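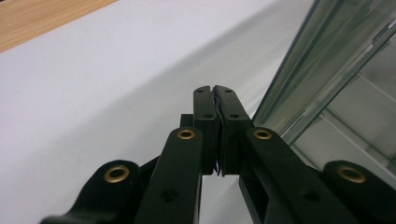 A thin dark wire held between two black finger tips.

Visits > Regional > Iturra

News Visits Courses Library Contact

22 October 2022
By Graciela Tapia

Visit to the Jostel Cable and Cordage Works, Iturra

Members of the Tandora Society for Local Trades were received at the Jostel works in Iturra for the autumn visit. The party was met at the gate by Hortensia Lucero, the works manager, and divided into two groups for the morning.

The first group began in the drawing hall, where copper rod is pulled through a series of dies until it reaches the required thickness. Ms. Lucero explained that the dies are checked at the start of every shift and that a worn die is withdrawn the same day. Visitors were asked to remain behind the yellow line, and ear protection was supplied.

The second group went directly to the rope walk, the oldest part of the site. The building is 200 meters long and was used for hemp rope until the works turned to electrical cable. Its floor still carries the iron rails on which the traveling carriage ran. Pascual Villalba, who worked there as an apprentice, described how a rope was laid by hand and answered questions on the tarring of ships' lines.

The groups exchanged places at eleven. Lunch was served in the canteen — soup, bread and a very good quince tart — and the Society thanks the kitchen staff for their care.

In the afternoon both groups visited the sample room, where the company keeps a short length of each cable type it has made. The register now stands at 2529 entries. Several members asked to see the Fiketti line, a cloth-covered lamp cord once common in homes throughout the region. Gisela Painemal brought out the original color cards and allowed them to be handled. The green and the old gold drew the most comment.

Discussion afterward turned to the future of the rope walk. The roof on the north side needs repair, and the company has applied for a grant toward the work. No decision is expected before January.

The visit closed at four o'clock. Members who wish to consult the notes taken in the sample room may do so at the Society's library during normal hours. Requests for copies of the Fiketti color cards should be sent in writing to Milagros Daza, who will forward them to the works.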